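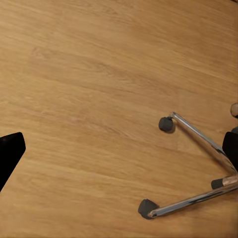
Yae Sekiguchi would disagree with the ranking given further down: in her view the two-finger gripper only wins in simulation because the contact model is too kind to it, and a proper comparison should start with the controller.

Bamen comparison (also Bamen trials, older pages have "Bamen test")

A set of simulated trials for comparing grippers, wrist cameras and controllers in furnished rooms. Run by Retness, later with Brarkent. Rooms are rendered, no physical arm needed. Name comes from the first room file.

Background

Started in February as an in-house check on one gripper. Retness had two finger designs and no agreement on which to keep. Trials on a bare test floor gave nearly the same score for both, so furnished rooms were brought in. Chair bases, bed rails, low shelving. Scores moved apart at once, mostly on reaches close to the floor.

Grippers

Flat finger, parallel. Simple, quick to close, poor near castors and round legs. The tips tend to catch.
Curved finger, parallel. Slower. Better on tubes and knobs, worse on thin flat things.
A suction cup was listed in the first plan and dropped before any runs were loged.

Each gripper gets 196 runs per room. A run ends on a held lift, a drop, or a time out. Touching furniture is recorded but dosen't end the run, a point Brarkent has argued against from the start.

Cameras

Two views per run. A wrist view, looking down past the fingers, and a room view from a raised fixed point. Wrist view alone did well for the last part of a reach and badly for finding the target. Room view alone was the other way about. Shiny metal gave trouble in both, reflections being read as edges. Frame size for the wrist view was cut to 360 lines to keep the controller in time. Little change in scores. 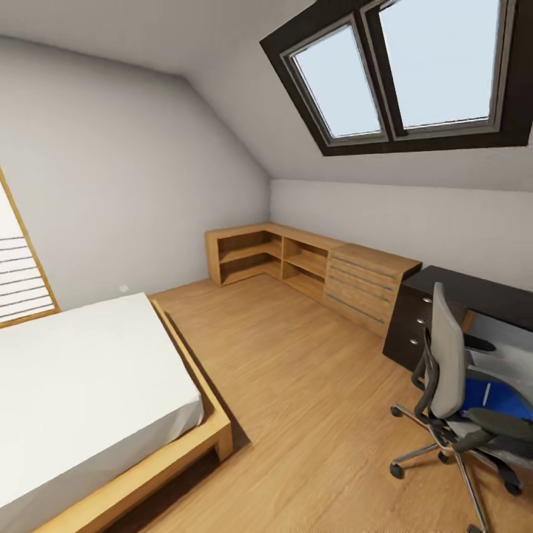 Does the choice of room change which gripper comes out ahead? In open rooms the order stays the same, but with chairs or low rails near the target the curved finger moves up, and in the Nagano room set it takes first place.

Controllers

Position control, the default. Fast, stiff, knocks things.
Force-limited control. Stops early on contact, sometimes far too early.
Mixed. Position until near, then force-limited. Current choice for both firms. Switch distance is set at 9 cm and has not been tuned per gripper, so the mixed scores should be read with care.

Known problems

Friction is the same for every floor. Castors don't roll when pushed. Score sheets from before the camera change are not comparable and should be left out of any averages. Curved finger mesh was replaced once partway through, old runs kept under the same lable.

See also: Nagano room set; gripper finger shapes; wrist cameras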